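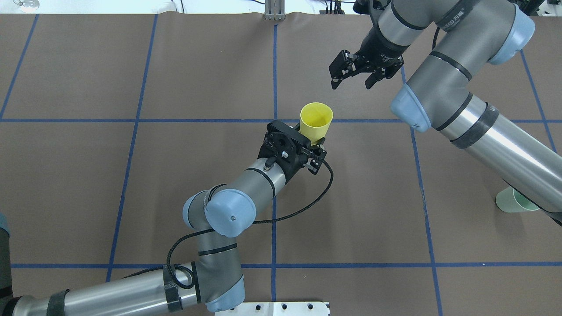

Nunon folding craft table, nine months in

Quick one today, meant to write this up ages ago. People keep emailing about the table so fine, table review.

Background. I cut fabric and wrap parcels for a small online shop. Used to do it on the kitchen floor. Knees gave up. Wanted something flat, big, the right height for standing, that folds away when family comes. Looked at the Bamonix first (too wobbly, the one in the store rocked if you breathed on it) and a secondhand drafting table that smelled like a basement. Ended up with the Nunon. Paid 90 for it on sale plus delivery. No idea if they still do that price.

Setup. Two of us, under an hour. Could do it alone but the top is heavy and you'd want another pair of hands for the flip. Instructions are drawings only, and drawing four is wrong - the hinge goes on the other way up. Torben Ruppert in the comments on my old post warned me about that, thank you Torben, I still got it wrong.

Height. Three settings. Middle one suits me, I'm 5'6". Top one is good for cutting if you're taller. Lowest is for sitting, sort of, but there's a crossbar right where your shins want to be. Did two evenings of hemming there and gave up. If you mostly sit, get something else.

Top surface. White, smooth, a bit too smooth. Paper slides. Slippery fabric slides more. I lay a Feltito mat under anything silky and it stays put. Without the mat I was chasing a lining around for half a morning. The white also shows every pen mark. Rubbing alcohol gets most of it off, didn't get the green off. There's a green dot now. It lives there.

The printed ruler along the front edge is off. Not by much, but over the full length it's enough to ruin a curtain. I taped over it and use my own steel one. Annoying because the ruler was half the reason I picked this table over the cheaper one.

Wobble. Almost none when the locks are in properly. You have to hear both clicks. Left one is stiff, I push it with my foot. With a sewing machine going at full speed there's a little hum through the top but nothing walks off the edge. I wouldn't put a big industrial machine on it.

Folding. Takes a minute. Folded it's slim enough to go behind a door. Wheels are rubbish on carpet, OK on hard floor. One wheel has a flat spot so it goes thup thup thup down the hall at night. Sorry, neighbors.

Things that broke: one plastic end cap, split in the first winter. Wrote to them, a person called Imke Brinkmann answered the next day and sent a pair, no fuss, didn't even want a photo. Good marks for that. Also a drawer came with it, a little wire thing that hangs under the top. Hated it. It catches on sleeves. Took it off and it holds onions now.

Would I buy it again? At the sale price yes. At full price I'd think hard, becuase for that money the Esposito has a wooden top and proper casters and you can get spare parts in the store. It's a heavier beast though and doesn't fold as flat. If you have a room to leave it in, get that one. If you're putting it away every night like me, Nunon.

Will do the cutting mats seperately, probably June, I'm still testing two of them.

928 shares | 3 comments

marla_sews
Is the crossbar removable?? I sit for everything

reply from the author
Tried it, no. The legs splay out. Don't.

quiltbarn
Mine had the hinge drawing fixed so maybe a newer batch. Ruler still wrong lol

Contact | Copyright 2018 | Back to top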